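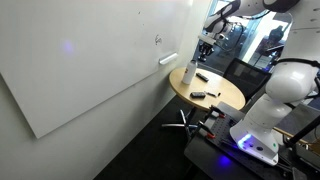

Whiteboard and round table, Painemal room.

May, 9:40 am

Second try at the wheat paste for the Nelness ledgers. Yesterday's batch went grainy after it cooled. I had the heat too high and stopped stirring when the phone rang. Strained it twice and it still dragged under the brush, so it went in the bin.

Today: 18 g wheat starch to 200 ml distilled water, soaked first, then low heat with constant stirring until it turned translucent. Cooled with the lid on, pushed through the fine sieve once. Much better. Spreads evenly on the 2 test strips of Griltari tissue and no lumps at the edges.

Strips are under blotter and glass now with the small weights. Will peel one after lunch and leave the other overnight.

Ledger 4 has the worst spine. Old animal glue, brown and brittle, and the linen comes away with it if you pull. A thin poultice for a few minutes softened the top third. Stopped there. Rest can wait until the sewing has been looked at, two of the gatherings are loose and I don't want moisture near them.

Santino Barrientos has the Poltberg order: board, linen thread, 3000 sheets of interleaving. Thread is the only thing we are short of. Asked him to get the 18/3 unbleached and not the waxed.

2:15 pm. Peeled the first strip. Good bond, slight cockle at one corner. Paste a touch thick, thin it before using it on the hinges.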